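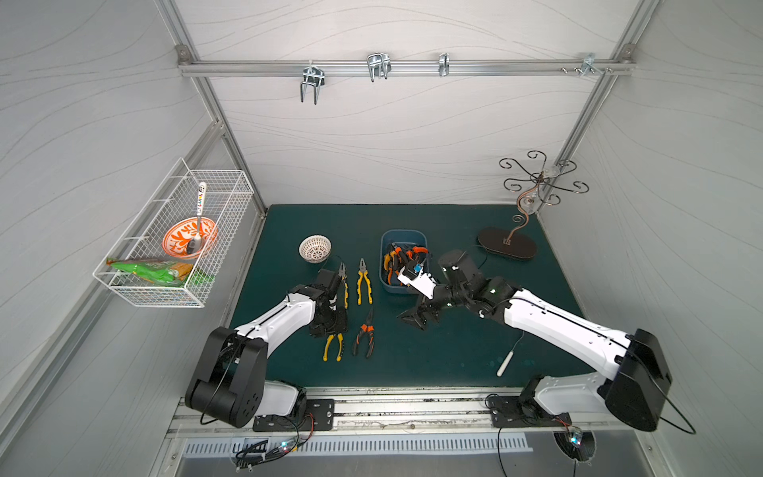
Drawers are where kitchen things go to get lost, and it took me far too many years of digging for the vegetable peeler to admit it. I cook in a rental kitchen with three drawers (one of them sticks) and not nearly enough cupboard, so over the years I've moved more and more of what I own onto the walls. A wire mesh basket hung on the wall, with a bowl in it and a spoon standing up in the bowl and a bag of snacks tucked underneath, is pretty much my whole philosophy of small kitchens. You can see what's in there from across the room, you can grab it with one hand, and the counter underneath stays free for chopping. So this page is everything I know about hanging stuff up, plus some cleaning and food storage bits that got mixed in because that's how my brain works.

Start with what you reach for

Before you buy a single hook, cook dinner. A normal dinner, nothing fancy. Every time you open a drawer or a cupboard, put the thing you took out on the table afterward instead of putting it back. Do this for a few nights and you'll have a pile. That pile is what goes on the wall. Everything else can stay in the dark where it was.

My pile was the peeler, two wooden spoons, the good scissors, the small strainer, a whisk, salt, the garlic press and, weirdly, a tape measure. I have no idea why I need the tape measure while cooking but I clearly do, so it has a hook.

Please don't hang the pretty things you never use! I did this with a set of copper molds from my aunt and all they did was collect greasy dust until I took them down again. If it doesn't get used and washed at least every week, the kitchen air will coat it in that sticky film, and then you've made yourself a chore.

Baskets and what goes in them

I like wire better than solid bins for nearly everything. Crumbs fall through, air gets in, and you notice the sad onion before it turns into a very sad onion. White ones show splatters, but they wipe clean fast, and I'd sooner see the dirt.

A few things I've figured out about them:

Hang the basket so the rim is at about chest height. Mine was up at eye level for ages and I kept pulling things down on my own head.

Heavy stuff goes at the bottom and toward the wall. A basket loaded up at the front will tip forward and slowly work its fixings loose.

Put a bowl inside for small things. Tea bags, rubber bands, corn holders, birthday candles, they all slip through mesh or lie flat where you can't find them. Any cereal bowl with a chip in it will do.

Open snack bags get folded over and clipped before they go in. Wedging the bag in tight feels like it should keep it shut, and it doesn't, and you get stale chips.

Don't hang a basket next to the stove. I know it's handy. Plastic coatings go yellow and gummy near heat, and paper packaging near a burner is just a bad idea.

For onions, garlic and potatoes, keep them apart if you can. Potatoes go in a paper bag with the top rolled down in the coolest, darkest spot you've got (mine is the bottom of the coat closet, don't judge), and the onions and garlic can live out in a basket.

Hooks, rails and the landlord question

If you own your walls, a metal rail screwed into studs is the best money you'll spend. Get one longer than you think you need. Mine is a Heinonen rail I bought secondhand and it was full within a week, and I've been wishing for another foot of it ever since.

Finding studs without a gadget: start from an outlet, because the box is usually fastened to one side of a stud, and knock your way along. When the hollow sound goes dull, try a thin finish nail somewhere the rail will cover. If it bites, you're there. If it slides straight in, you've got a tiny hole to fill with a dab of spackle and nobody hurt. Stay well clear of the line straight above and below the outlet, though, as that's where the wiring tends to run.

If you rent, like me, you've got options:

Adhesive hooks are fine for light things if you do the prep. Wipe the wall with rubbing alcohol, let it dry completely, press the hook on for 30 seconds, then walk away and don't hang anything on it till the next day. I mean it about the next day. Almost every hook that ever fell on me was one I'd been impatient with. They hate steam, too, so keep them off the wall behind the kettle.

Tension rods work inside cabinets and window frames. I have one under the sink with all the spray bottles hanging by their triggers, and the whole floor of the cabinet is free for the bucket.

The side of the fridge is a wall! If yours is magnetic, use it. Magnetic baskets slide when they're heavy, so stick a bit of rubber shelf liner behind them.

A pegboard leaned on the back of the counter and held at the top by one small screw is a good compromise. One hole, easy to fill when you move.

Use S-hooks with one end bigger than the other, and squeeze the top end closed a little with pliers so it stays on the rail when you grab a pan in a hurry. A neighbor of mine, Rosalie Danzer, taught me this after listening to me drop the same colander through the shared wall for most of a winter.

Getting the grease off

Wall storage does get greasy, no way around it. Once a month I take all the baskets down and put them in the bathtub (the kitchen sink is too small) with the hottest water the tap gives and a good squirt of dish soap. Half an hour of soaking, then a going-over with an old dish brush, rinse, and prop them up on a towel. Dry them properly, especially where the wires cross, or you'll get rust spots at the joints.

If there's rust already, rub it with a balled-up bit of foil dipped in white vinegar, rinse, and dry it with a hair dryer. It won't look new. It'll stop leaving orange marks on your dish towels.

Woven baskets want the opposite treatment. Shake them out, brush the dust from the gaps with a dry pastry brush or an old toothbrush, and wipe with a cloth you've wrung out hard. No soaking! I ruined a lovely bread basket that way. It went fuzzy and then it went crooked.

For the wall itself, dish soap in warm water on a soft cloth, starting at the bottom and working up so dirty drips don't leave streaks on the dry paint. Try it behind something first. Cheap flat paint comes off on the cloth, ask me how I know. Baking soda paste gets off the stubborn spots but it'll leave shiny patches if you scrub, so go easy.

Odds and ends that didn't fit anywhere

Stand your spoons handle down in a jar if they're for serving and handle up if kids are going to be grabbing them. With little ones around, a spoon with a bright handle gets put back in its place far more often than a plain one, at least in my house.

A strip of painter's tape and a marker on the fridge door makes the best labels. Date everything that goes in the freezer. You will not remember what the brown stuff is.

Binder clips make perfectly good bag clips, and they can hang from a hook by their wire loops, too.

If a drawer sticks, rub a plain candle along the runners. Mine needs it again every September when the weather changes, and by spring it's usually fine by itself.

Keep one hook empty. I'm serious about this one. The empty hook is for the wet dish towel, or the oven mitt, or whatever your sister hands you while you're stirring.

Next I want to sort out the shelf above the door, where I've got two roasting pans and a waffle iron balanced in a way I don't like looking at. If you've got a good trick for pan lids, please send it to me, I've tried three different racks and the lids still end up in the oven.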